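11 September 2022

Sunday in the shop, supposed to be a quick one. The plan was to get the Benden greens settled before the order has to go in, and I've come away with one green settled, one not, and a strong opinion about table covers. Writing it all down now while I can still read my own scraps of paper.

## Where I'd left it

For anyone picking this up cold: Benden is the block set for the play corner, the one that started in April as "a few bits of leftover stock in nice colours" and has since grown into a proper list. 26 shapes in the full list, and every colour has to work beside every other colour, in any order, because kids don't stack by our chart. The reds and blues were easy. The yellow took one go. The greens have been a pain from day one.

There are 2 greens in the set. One is meant to be a proper lime, bright and a bit cheeky. The other is meant to lean toward yellow without being mistaken for the yellow. On the Skuvari chart they look miles apart, but a chart is made of tidy little squares with white all the way around them, all the same size, and a block is a lump with a light side and a dark side. Every time I've had samples out I've ended up arguing with myself about which green I was holding, and then the sun goes behind a cloud and I start over.

So the job today was to look at them properly, on white, in the light we've got, and write the answer in pen.

## The table cover

Pulled the white cover over the big table first thing. The bare top is too warm for judging colour (everything green goes a bit olive on it, I checked again, it still does) and the marks on it draw your eye.

The cover is good and bad. The good part is that small blocks show up beautifully and the white gives you something steady to compare against. The bad part is the ripples! It had been stored folded and I was too impatient to deal with it, so I just smoothed it out with my forearms and called it flat. It was not flat. You get these long shallow troughs that go grey down the middle, and a block sitting at the edge of one picks up a different shade on its front than the same block a hand's width over. I lost a good while to that before I caught on. Kept thinking the lime was uneven from end to end, turned it around, and the "uneven" end stayed exactly where it was. It was the table the whole time.

Other thing I noticed is the bright patch. With the lamp where it normally lives, one part of the white goes so washed out that you can't see the surface there at all, and any colour beside it looks duller than it is. I've shifted the lamp back toward the shelf and it helped a bit. It didn't fix it. A sheet of baking paper clipped over the front of the lamp helped more, although I wouldn't leave that unattended and I took it off again before lunch.

What I'd like to try next:

- roll the cover on a tube between uses and stop folding it
- pull it tight over the far edge and clip it underneath, where the clips can't get in the way
- keep the samples off the troughs, even if that means everything ends up bunched along one side
- a second lamp from the opposite side, same bulb, so the front faces aren't left in the shade

I did try the iron on a corner of it, low, with a tea towel in between. It took out the small wrinkles and did nothing for the big ones, so I wouldn't bother again.

## Looking at the greens

Right, the actual job. I put the lime brick down flat near the far edge, long side running more or less with the table, and left it alone. That's the reference. Everything else gets carried up to it, held near it, and taken away again. I find that works much better than lining up a row of candidates, where by the fourth one your eyes have given up and they all look like peas.

Things I wrote down about the lime while it sat there:

The top face reads a good bit yellower than the front. Looking down on it you'd call it yellowish green and be fairly pleased with yourself. Crouch so you can see the front and it's a much deeper green, the sort I had in my head when I picked it off the chart. Same block, same coat, it's just catching the light differently. But it means the colour you get depends on whether you're a grown-up standing over the table or a kid with your chin on it, and the kid gets the nicer version, so I'm fine with that.

The rounded edges help too. On the square-cornered test pieces the change from top to front was a hard line and looked like two colours of paint. With the rounding it just slides from one to the other. I'd been on the fence about the extra work of rounding every piece and I'm off the fence now. Round them all.

Then the second green, the long one. Paler, more chartreuse, and brought up beside the lime it does look like its own colour. I was relieved, after all the fuss. Where it gets tricky is the overlap: the long block's colour and the *top face* of the lime brick are closer than I'd like. Front against front, no trouble. Top against top, it's a smaller step than it ought to be.

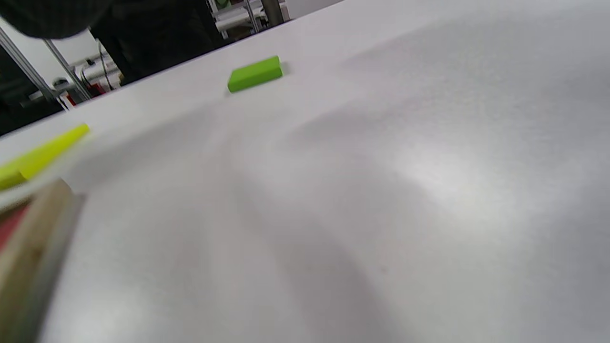 ## What I decided, more or less

Lime stays as it is. I'm not touching it. It's the best green we've had in the place and if I start nudging it I'll be here until Christmas.

The chartreuse moves. I want it a small step further toward yellow, and a small step only, because the set's yellow is waiting over there and I don't want to fix one muddle by making a new one. Skuvari do have an in-between shade on the chart, and I've put a pencil dot beside it. Will get a little pot of that before we commit to anything bigger.

If the in-between turns out too close to the yellow, the fallback is to leave both greens alone and never use them on the same shape. So lime only on the short flat bricks, chartreuse only on the long ones. You'd tell them apart by shape even in bad light. I sort of like that as an idea anyway, though it does make the set look a bit more organised than I meant it to be, and I'd miss having a long lime one. Leaving that open.

Finish: the Ramari matte, as we've been doing. I had a look at a satin offcut for comparison and it threw glare off every face I turned up. It also showed every fingerprint I own. Matte marks a bit if you drag a fingernail across it, but it wipes clean, and it doesn't fight with the colour.

One more on finish so it's not lost. I went over a test piece with 2000 grit between coats to see if it was worth the bother. It felt lovely. It also took ages, and I did a blind feel afterwards (eyes shut, one in each hand) and picked the wrong one. We're not doing that for the whole set.

## Sizes and handling

While everything was out I had a bit of a play, for science. The flat bricks sit very well on their broad face, even on a soft covering that isn't level, and they don't creep when you bump the table. Stood on a narrow side they're a different story on the covered table, and I wouldn't judge them there, so that test gets redone on the bare top.

The long ones are awkward to pick up when they're lying close to something else. You want to pinch across the narrow way and there isn't always room for a finger on the far side. I don't see that as a fault, only worth knowing for the storage tray. If the tray slots are snug the long pieces will be a misery to get out. I'd cut a thumb scoop at the middle of each long slot, or make the slots wide enough that you can tip the piece up from one end.

Tray is still the old cardboard mock-up, by the way. It's held together with tape and good intentions, and the lid no longer fits since somebody (me) put a mug on it.

## Ordering

The Czerwiński quote is 3318 and it's pinned to the corkboard by the door, under the bin calendar. Please don't move it again, I spent a silly amount of time looking for it. It covers blanks only, no colour and no tray. They've asked us to confirm the edge rounding before they start and I can now say yes to that, so that's one email I can send tomorrow.

I haven't confirmed the split between short and long pieces, as that hangs on what happens with the chartreuse. They said they can hold off on the long ones and cut the rest first, so it isn't a crisis.

## To do

1. Email Czerwiński: yes to rounded edges on everything, hold the long pieces for now.
2. Small pot of the Skuvari in-between. Pencil dot is on our chart, bottom half, can't miss it.
3. Coat one long block and one short flat one in the new shade, two coats, Ramari matte over the top.
4. Look at both beside the lime, tops and fronts, morning and late afternoon.
5. Tube for the table cover. The fabric shop might give us one for nothing if we ask nicely.
6. Redo the standing-up test on the bare table.
7. New tray mock-up with thumb scoops - use the thick card this time.

Left the lime brick in the drawer with the colour chart, wrapped in a clean rag. If you borrow it please put it back in the same drawer, it's the only one with the final coat on it. The rest of the samples are in the biscuit tin on the windowsill and you can do what you like with those.

Kettle's descaled too, while I'm at it. Rinse it once before you make tea, it still smelled a bit of vinegar when I locked up.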